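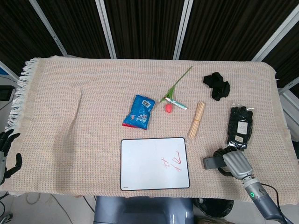 Snack bag, tulip, skewers, marker, glove and whiteboard, all out on the blanket.

Budgeting for a tidying robot: tips from our workshop page

Before you fall in love with a brochure (I did, twice!), collect the things you want picked up and lay them on a table. Soft, thin, crinkly, flat. Take that list to every supplier and ask them to price for it.

Start with the hand. Fingered hands cost more than a simple pincher, and they're wonderful for odd shapes, but ask for the price of a spare finger before you ask for the price of the arm. Nalley quoted me 18 days for parts and Sustton quoted 29, and that gap went straight into my sums.

Bundle things where you can. A band round your skewers gives one item to lift in place of a whole handful, and you may get by with a cheaper hand.

Put a woven blanket under your test pieces. Wrinkles and a fringe are what you've got at home, so try them before you pay!

Measure the table, then the floor space, then the run of the cables. Gülizar Yaman forgot the cables and had to buy longer ones a week later.

Keep back 21 per cent of the budget for the dull stuff: gloves, covers, sockets, a decent frame to fix things to. I'd spend it all on gadgets otherwise.

Ask for 5 days' trial with your own bits and bobs. Grorville said yes straight away, which I thought was brilliant of them.

Write down what gets dropped, with the supplier's name next to it. A small whiteboard does nicely, and copy it into a notebook each evening.

Beril Kurtuluş is pricing up second-hand arms for us in May, so send in your questions about those.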